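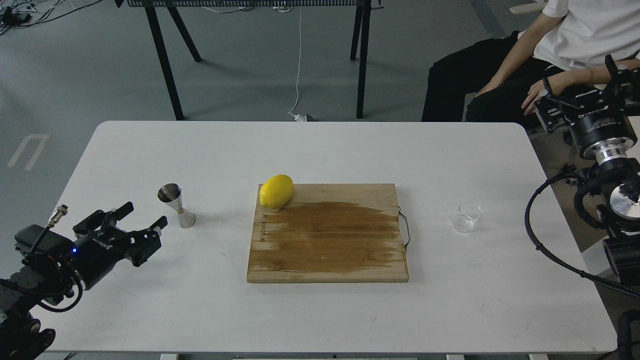

Without the prep shift I lose the only part of the day when I can sit down, one of the bartenders told us at the first staff meeting, and several others agreed. We start with that remark because it changed how the second half of the grant was spent.

Progress report to the Stesdale Hospitality Work Fund
Project: Two-arm bar station, training and staff transition
Submitted by: Momov Bar Services
Reporting period: February to July

1. Summary

Momov runs the bars at two event halls in Stesdale. The Fund is supporting us to test whether a two-arm station can take over the repetitive parts of bar work, and to find out what that does to the jobs of the people who do it now. The arms are supplied and maintained by Ezeani. The training software comes from Stisen.

At the end of this period the station handles three tasks well enough to use in supervised practice: picking up and setting down a jigger, moving small glasses, and tipping a small glass over a jigger. It does not serve guests and is not installed behind either bar. No positions have been cut. Two job descriptions have been rewritten and one more is in draft.

2. Work on the station

The practice table is kept simple. A session normally uses a cutting board, a steel double jigger, a small clear glass and a lemon. We dropped the larger setup we described in the application, which had a shaker, a strainer and bottles, because too many things were changing from one attempt to the next and the records were hard to compare.

We recorded 2,073 attempts in the period. The plan was 4,000. The shortfall has two causes. A wrist cable on one arm had to be replaced twice, and each time we waited for the part. We also stopped all recording for most of April while the staff agreement described in section 3 was being worked out. We think the second delay was worth it. The first could have been avoided by keeping a spare cable on site, and we now do.

Clear glass remains the hardest thing on the table. On a white surface the cameras have little to go on, and the grippers close early or slightly to one side. Ezeani has suggested a darker table top. We have asked for a sample and will try it before buying.

Small spills are a normal part of the work. Bamboo boards take up water and stain, and the stains change how the board looks to the software. At first we swapped in a dry board after each spill. Now we leave the marks alone on purpose in part of the sessions, as a real bar is never dry for long. Results on marked boards were worse at the beginning and have come closer to the others since May.

3. Staff

This section is longer than in our last report, at the Fund's request.

There are 8 bar staff on the project. All of them also work regular shifts. Session time is paid at the normal hourly rate plus the training supplement, and it counts toward paid leave. That last point was missing from the first version of the agreement and was added after staff raised it.

Every session has a person seated at the table. The job is to reset objects, to stop the arms if needed, and to write down what went wrong in ordinary words. We had expected this to be seen as light work. Most staff find it tiring in a different way from a bar shift. Several said that an hour and a half of watching is harder than four hours of serving. Sessions are now limited to 90 minutes, with a break halfway, and nobody does two in one day.

The prep shift has been the main subject of discussion. It runs from 2 p.m. until doors open and covers cutting fruit, polishing, filling and setting out. Our application treated it as the obvious shift to automate. Staff told us that it is also when new people are trained and when rosters get sorted out. If the arms took over setting out, managers would be tempted to shorten the shift – and the rest would go with it.

We have therefore agreed in writing that paid prep hours stay at their present level for the length of the grant, whatever the station can do by then. Any time saved goes first to training new starters. Staff representatives see the hours each month.

Not everyone is satisfied. Two staff members think the promise should run past the grant, and we have not been able to give them that. One person left the project in May and went back to regular shifts only. There was no penalty and the place was filled from the waiting list.

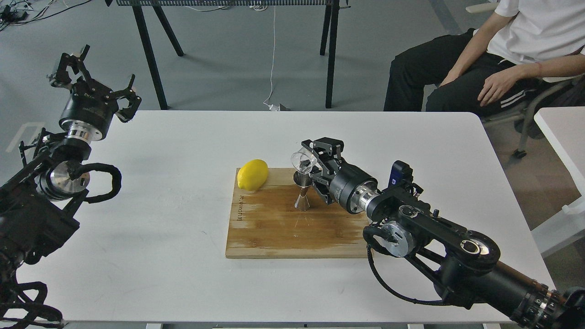 4. Changes to job descriptions

The bar support role now includes running a practice session and filling in the fault sheet. It moves up one pay step. The senior bar role includes signing off each week's fault sheets and deciding whether a task is ready to be tried at a higher speed. Before this, the decision was made by whoever was in from Stisen that day, which staff did not like and which led to one session being run too fast.

The draft description for the third role, stock and setup, is with staff for comment.

5. Spending

Spending is under budget on recording hours and over on parts. We ask the Fund's permission to move the unspent recording money into paid training time. A table of costs is attached separately.

6. Next period

– Test the dark table top.
– Complete the remaining recordings, with spills included in at least a third of them.
– Bring back the shaker, one object at a time.
– Finish the stock and setup job description.
– Hold a meeting with staff from both halls on what happens to prep hours after the grant ends. We would welcome someone from the Fund at that meeting.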